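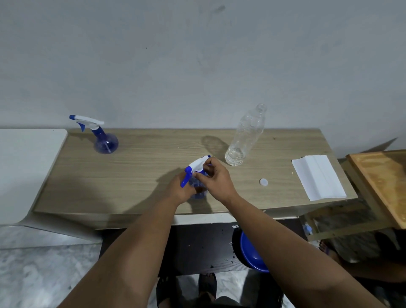
Luka Refillable Trigger Sprayer

Item 784 - blue translucent body, white head, blue trigger
Sold singly or in cartons of 20

The Luka is a round-bodied spray bottle for water, diluted cleaner, glass cleaner and plant feed. The body is see-through enough to check the level and to see the dip tube inside. The head unscrews for filling, and the trigger and the nozzle tip are both blue.

We sell it mainly to cleaning crews, schools and small offices that buy cleaner in larger bottles and decant it. It also does fine at home on counters, tables and windows.

What you get

One body, one trigger head with dip tube fitted, one blank write-on label. The bottle ships empty. Paper towels, cleaner and refill bottles are sold separately.

Filling and fitting the head

Hold the body in one hand and turn the head counterclockwise with the other. Lift it straight up so the dip tube clears the neck. Fill to just under the shoulder. A small funnel helps if you are pouring from a wide-mouth container - our funnel is item 70, or use any that fits the neck.

Lower the tube back in and turn the head clockwise until it stops. Finger tight is enough. If the head feels crooked after the first half turn, back it off and start again, or the thread will wear and the bottle will drip at the neck.

A new head needs several pulls before liquid reaches the nozzle. Same after every refill if the tube has drained.

Nozzle settings

Turn the blue tip to change the pattern. Closed is for storage and carrying. The first open position gives a wide mist, good for glass and tabletops. The next gives a narrow stream for corners and for spots you want to soak. Spraying onto a folded paper towel first will keep cleaner off the wall and out of the wood grain on untreated tables.

Do not use with

Bleach stronger than household dilution, solvents, oil, or anything above hand-hot. Never mix cleaners in the bottle. Rinse the body and pump clean water through the head before changing from one product to another, and change the label at the same time.

Spare parts

Heads are available on their own. They fit the Luka body only and will not seal on most drink bottles or on the older Šindelář sprayers, which have a finer thread. If you are not sure which one you own, send a photo of the neck to Rakiya Balogun at the parts desk before ordering.

Ordering

Stock is held at our Grornport warehouse. Orders in before 2 p.m. leave the same day. Pickup is available at the Jistthorpe counter, but please call ahead for full cartons - the counter keeps only a few. We had 2,931 heads and bodies in stock at the June count, so large orders are not usually a problem.

Returns are accepted on unused bottles only. A bottle that leaks or will not prime on first use will be replaced. Keep the carton label, as the parts desk will ask for the batch code printed on it.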